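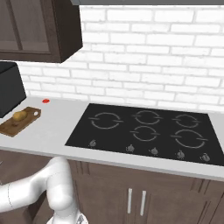 Laut Sang Văn schaltet sich das Kochfeld nach dem ersten Anschluss gelegentlich von selbst ab, obwohl die Kindersicherung nicht aktiv ist; er habe den Fehler erst gefunden, als er die Lüftungsöffnung im Unterschrank nachgemessen habe. Der Hinweis wurde in Abschnitt 3 eingearbeitet.

3 Erstinbetriebnahme des Kochfelds Nustby

3.1 Voraussetzungen

Der elektrische Anschluss ist durch eine Elektrofachkraft hergestellt und protokolliert. Das Gerät wird mit einer eigenen Sicherung von 16 A je Außenleiter abgesichert. Die Arbeitsplatte muss im Ausschnittbereich trocken und die Schnittkante versiegelt sein.

VORSICHT
Bei Rissen oder Sprüngen in der Glaskeramik das Gerät nicht einschalten. Sicherungen abschalten und Kundendienst verständigen.

3.2 Belüftung prüfen

1. Schublade unter dem Kochfeld vollständig herausnehmen.
2. Abstand zwischen Geräteunterseite und Zwischenboden messen. Mindestmaß: 2 cm.
3. Rückwärtige Öffnung des Unterschranks auf freien Querschnitt prüfen. Dichtband- und Verpackungsreste entfernen.
4. Schublade wieder einsetzen. Keine Folien, Tücher oder Spraydosen darin lagern.

Hinweis: Bei unzureichender Belüftung schaltet der Temperaturwächter einzelne Kochzonen ab. Im Anzeigefeld erscheint dann der Code 2519. Die Meldung erlischt nach dem Abkühlen, in der Regel nach ungefähr 3 Minuten.

3.3 Gerät einschalten

1. Schutzfolie abziehen, Klebereste mit einem feuchten Tuch und etwas Spülmittel entfernen.
2. Sicherungen einschalten. Während des Selbsttests keine Sensortaste berühren.
3. Hauptschalter drücken, bis ein Signalton ertönt.
4. Geeignetes Kochgeschirr mit etwas Wasser mittig auf eine Kochzone stellen und niedrige Leistungsstufe wählen.
5. Vorgang für alle übrigen Kochzonen wiederholen.

Bei den ersten Kochvorgängen kann ein leichter Geruch auftreten. Raum lüften.

3.4 Leistungsbegrenzung

Die Gesamtleistung ist ab Werk nicht begrenzt. Ist der Hausanschluss schwächer ausgelegt, wird der Grenzwert im Servicemenü eingestellt (siehe Anschlussplan, Ausführung Tredham). Nach jeder Änderung das Gerät kurz vom Netz trennen.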